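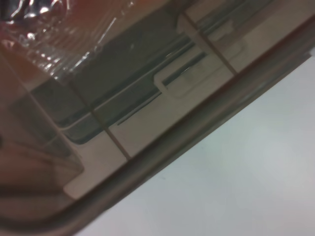

Crumpled clear plastic wrap and a brownish plastic container you can see through.

Why Can We See Through Some Things?

Look at a window, and then look at the wall next to it. Both are solid. If you knock on them with your knuckles, both make a sound. But you can see the garden through the window, and through the wall you can see nothing. Why is it so?

To understand it, we must first speak about light. Light comes from the sun, from a lamp or from a fire. It travels in straight lines and it is very fast. When light arrives at an object, three things can happen to it. It can bounce back, it can be soaked up, or it can pass through. In most objects all of these happen together, only some more and some less.

Three useful words

Transparent means that light goes through in a straight way, and you can see clearly what is on the other side. Clean water in a glass is transparent.

Translucent means that light goes through, but on its way it is mixed up or made weaker, so you see only soft shapes. Wax paper is translucent. So is a bathroom window with a rough surface.

Opaque means that no light goes through. Wood, stones and your school shoes are opaque.

In the small town of Ustwood there is a school where the teacher, Lamisi Mensah, asks her class every January to sort things from their pockets into these three groups. The children always argue about the candy. One girl, Yuxi Lu, said that her orange candy was opaque on the table, but translucent when she held it up to the window. She was right to be confused! How well you can see through a thing depends also on how much light is behind it.

What is inside

Everything is made of very tiny pieces called atoms. In glass, the atoms do not catch the light that our eyes can see, so this light continues its way. In a brick, the light meets many small grains and holes. It bounces from one to another, some of it is soaked up, and it does not come out on the other side.

Thickness is important too. One sheet of thin paper lets some light pass. Put 25 sheets together and hold them in front of a lamp, and you will see that it is dark behind them.

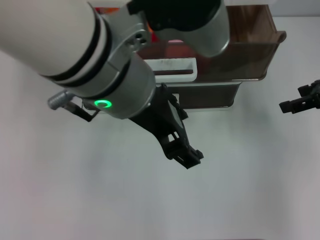 Color is another part of the story. White light from the sun is a mix of all the colors of the rainbow. A red glass lets the red light pass and soaks up most of the rest, and for this reason the world behind it looks red. Brown glass soaks up a lot of blue light. Some medicines and oils are kept in brown bottles, because blue light and the light we cannot see next to it can spoil them.

Why does plastic wrap shine?

A flat piece of plastic wrap is almost invisible. When you crumple it, you suddenly see it very well. The plastic did not change, but now it has hundreds of little folds, and each fold is like a small mirror that points in its own direction. Some of them send the light of the lamp directly into your eye, and you see bright white lines. Snow is white for a similar reason. Each ice crystal is clear, but a heap of them throws the light to all sides.

Try it at home

You need a flashlight, a dark room, a sheet of white paper and 2 drops of cooking oil.

1. Hold the paper in front of the flashlight. Look how bright it is.
2. Put the drops of oil on the middle of the paper and wait until they spread.
3. Hold the paper in front of the flashlight again.

The spot with oil is brighter. Paper has a lot of air between its fibers, and the light bounces around there. The oil fills these small spaces, so the light can pass more easily. Ask a grown-up where you can put the oily paper afterward.

Words to remember

Atom: a very tiny piece of which things are made.
Fiber: a thin thread. Paper is made of many fibers pressed together.
Crystal: a solid in which the atoms stand in a regular order, as in salt or ice.

Text by Meifang Yan. Checked by Xiaoqing Zeng.

Last updated: January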